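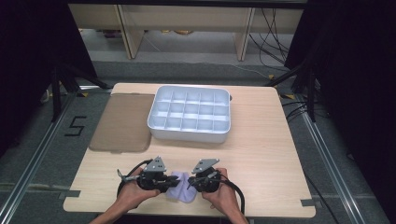

Nedden
@nedden
8/12/24

Long one about a fault that cost us most of a fortnight of cloth folding. Posting it because I searched for it at the time and found nothing useful. 1/

The job is small cloths. Pick up, spread, fold in half, fold again, put down. We do it by hand with a pair of handheld grippers and the recordings go to train the arms over at Lirkby. 600 folds was the target for this batch. 2/

First sign of trouble came from the Lirkby end. Their arms had started letting go of the cloth halfway through the second fold. Left side only. The jaws would open a few millimetres, the corner would slide out, and the arm would carry on folding nothing. 3/

We all blamed the training. They reran it with different settings and got the same drop, same side, same point in the fold. That took four days. 4/

Then someone plotted the jaw opening from our recordings next to the video. On the left gripper the number said the jaws were partly open while the video had them shut tight on the cloth. The arms were doing what we had told them to do. 5/

So it was our fault, or our gripper's. Next question was how far back it went. I went through the lot over two evenings. Of the 368 folds recorded so far, 123 had the bad reading. All on the left, none before we changed over to the thinner cloths. 6/

The cause was dull. The little magnet that the jaw sensor reads had come unglued on one edge. Pinch something thick and it sat where it should. Close right down on thin fabric and it tipped, and the reading jumped. 7/

It also explains why the check at the start of each session never caught it. We were closing the jaws on a foam block. The foam is thick. The gripper passed every single time. 8/

The fix: magnet off, old glue scraped out, new epoxy, left overnight, recalibrated with the jaws fully closed on nothing and then again on one layer of cloth. I did the right gripper too while I was at it. Its magnet was still solid and took some getting off. 9/

Second problem, found while looking for the first. The left cable had a soft spot close to the plug. If you bent it toward your wrist the signal dropped out for a moment and the software filled the gap with the last good value. No warning, no log entry. 10/

I'm more annoyed about that one than the magnet. Glue fails, fine. But a gap in the data should look like a gap. We've turned the filling off. A dropout now stops the recording and beeps at you, and you start that fold again. 11/

Safety side, as a couple of people have asked. At Lirkby one arm lost its corner, kept going and dragged the cloth across into the other arm's wrist joint. The cloth wound in and the joint stalled. The force limit tripped and it stopped by itself. No one was near it. 12/

They've since lowered that limit, and added a rule that if the jaws close further than one layer of cloth should allow, the arm stops where it is and waits. It's slower. I'd still leave it in. 13/

What we do now at the start of a session: jaws shut on nothing, jaws shut on one layer, wiggle both cables at the plug and watch the trace. 40 seconds. If the trace twitches, the gripper goes back on the bench. 14/

Someone asked if we could just correct the bad folds in software. We tried. The magnet didn't tip by the same amount each time, so there's no one number to add. We've dropped all 123 and are recording them again. 15/

Someone else asked about the Piątek sensor, which has no magnet to come loose. We have one on order. It's been on order since April. Will post if it ever turns up. 16/

Lirkby retrained on the clean folds only and the left side drop hasn't come back so far. It's a smaller set, so they're still fumbling the first pick more than I'd like. Back to folding tomorrow. 17/17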